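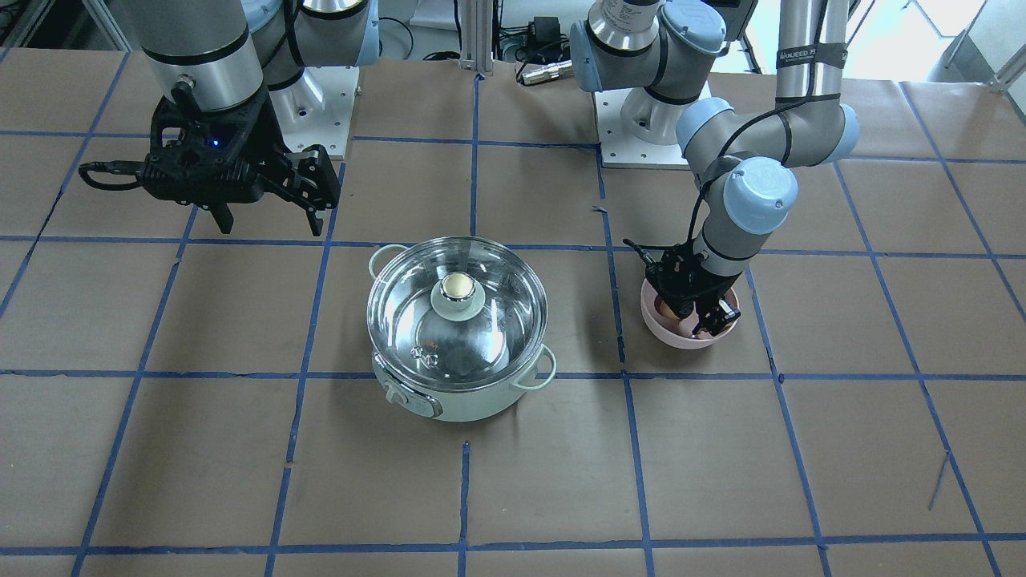
Relatório de andamento, comparação de garras e câmaras
Para: Valtteri Honkanen, Ikonen
De: equipa de bancada, Inmont

Caro Valtteri,

O relatório anterior prometia resultados "em breve", palavra que o Jouko Laitinen me pediu para não voltar a usar. Em julho passámos finalmente das peças de espuma para o ovo, a tigela e a panela elétrica. A tarefa cabe numa linha: levar o ovo da tigela para a panela e pôr a tampa. O plano de ensaios que a descreve é bastante mais comprido, e a culpa é minha.

Comparamos 2 configurações de dedos nas garras de dois dedos, a Produtham e a Hikness. A Produtham fecha depressa e com convicção, qualidades que se apreciam mais num alicate. Baixámos-lhe a força até o ovo deixar de ser assunto de limpeza. A Hikness é mais paciente, mas o curso útil fica curto quando o ovo se encosta à parede da tigela e o dedo tem de entrar de lado.

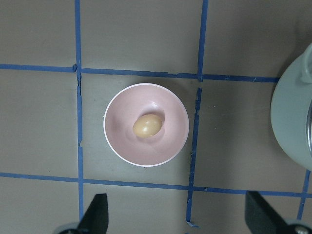
A câmara do punho dá-nos a posição do ovo com folga suficiente enquanto o braço está por cima da tigela. O pior são os brilhos: a loiça é vidrada, a luz vem de cima e da janela, e o detetor tem um fraco por tudo o que reluz. Fixámos a exposição e o número de falsos ovos desceu bastante. A grelha de fita azul serve para repor os objetos na mesma casa entre ensaios. Foi colada à mão e nota-se, mas o controlador não se queixa e eu também não.

Até agora gravámos 1259 ensaios, dos quais cerca de 1000 aproveitáveis. Os restantes perderam-se quase todos por dessincronização entre câmaras, problema que atribuímos à rede durante semanas e que afinal estava num ficheiro de configuração nosso.
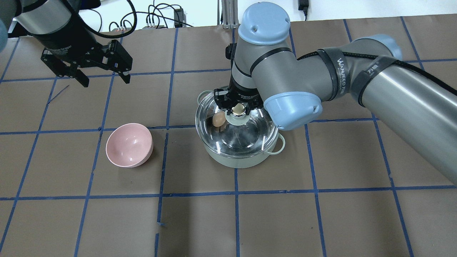 A tampa continua a ser a parte cara. O puxador é redondo, o vidro reflete tudo e um erro pequeno no ângulo do punho basta para a tampa assentar torta. Com a câmara de cima a corrigir a aproximação, o resultado é aceitável; só com a do punho, depende do dia.
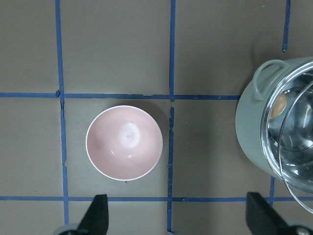 O critério de sucesso também mudou. Antes bastava a tampa ficar sobre a panela, definição generosa que nos dava números muito bonitos. Agora tem de assentar no aro, e a tabela em anexo ficou mais feia e mais útil.

Pedimos mais 5 pares de dedos de borracha e a prorrogação do empréstimo da segunda câmara. A rubrica dos ovos mantém-se dentro do orçamento.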